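Took the bus from Vedville out to Pollar and back for the first time since they changed the schedule in August. Notes for anyone thinking about it. 1/8

2/8
The fare is 3 dollars each way, exact change or the Drirkik card. The driver can't sell you a card. You get one at the library desk in Vedville, and the desk closes for lunch.

3/8
Route 13 is the one you want. The old signs at two of the stops still show the summer times. Go by the paper taped inside the shelter or call the line and punch in your stop number. Mine is 2272.

4/8
It doesn't stop in Pant anymore unless you ask when you get on. I saw a couple miss it because they pulled the cord too late – the next stop is past the river and there's no sidewalk back. Tell the driver up front.

5/8
Heat was on, seats were fine. Two bikes fit on the front rack. A third person with a bike had to wait for the next bus, and midday that's a long wait.

6/8
Last bus back leaves Pollar earlier than it used to. If you have an afternoon appointment at the clinic, ask for an early slot. I had to cut my grocery shopping short and still only just made it.

7/8
Ridership sheet posted by the door said 964 trips for the month. I don't know what they need to keep the midday run. If you ride, use the card – cash rides get written down by hand and I'd guess some get missed.

Someone asked if parking at the Pollar end is any better than driving the whole way. Depends on the day. I wouldn't leave a car overnight, and there's no shelter if you're waiting on foot. Bring a hat. Gray skies and a lot of concrete out this way.

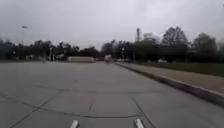 8/8
Comments on the schedule are open until December 7, 2025. Paper forms are on the bus behind the driver's seat. You can also mail a letter. I asked for one later bus back from Pollar and new signs at the stops.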